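Checking a handheld gripper policy before you believe the number

Step 1. Split by object, then by room. The Flalard write-up mixed both, and I don't trust its score.

Step 2. Hold out 14 of your 122 demos before training. Pick them blind.

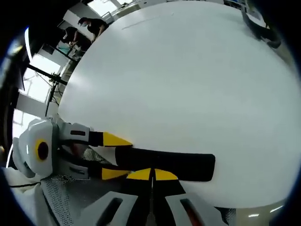
Step 3. Run each held-out task 6 times and log every failure, including the dull ones. Xiaoyan Su reruns mine – she is less forgiving.

Step 4. Look at fingertip contact separately. A good average can hide bad contact, and I have yet to see a paper that reports it.
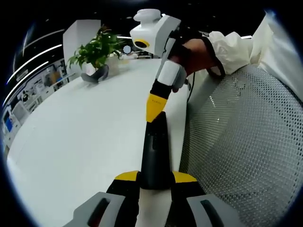
Yellow fingertip against the other gripper's black finger.

Step 5. Retrain with two new seeds. If the gain goes away, drop the claim.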